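Week 2 – Using a shared room
Reading time: 2 minutes

The course text, the Vaston guide, claims that any room works if the table is in the right place. I doubt it. The guide was written with one layout in mind, and its 3000-word chapter on tables spends a paragraph on the people who have to stand at them.

Start with reach. Two people working close together will bump sleeves long before they run out of tabletop. Vaston treats this as a matter of manners. I would treat it as a matter of floor space, and the guide gives no figure for that.
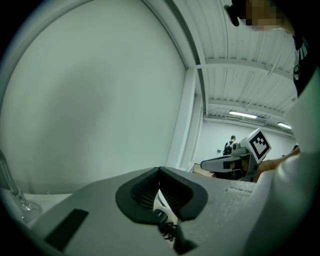

An unnamed reader of last term's handout objected that floor space is a luxury, and that most groups manage well enough if they agree who stands where before they begin. Fair, up to a point. Agreements of that kind tend to last until somebody needs to get past.

The Bratach method has people working at the table and others standing back near the wall, then swapping. It sounds sensible. The evidence offered is thin – a short survey with no comparison group – and the authors never say how long a swap takes.

For next time: read Bratach, section 2, and skip the appendix. Write half a page on a room you use with other people. Where does everyone stand, and who has to move first? Drawings are fine. Please don't quote the Vaston checklist back to me.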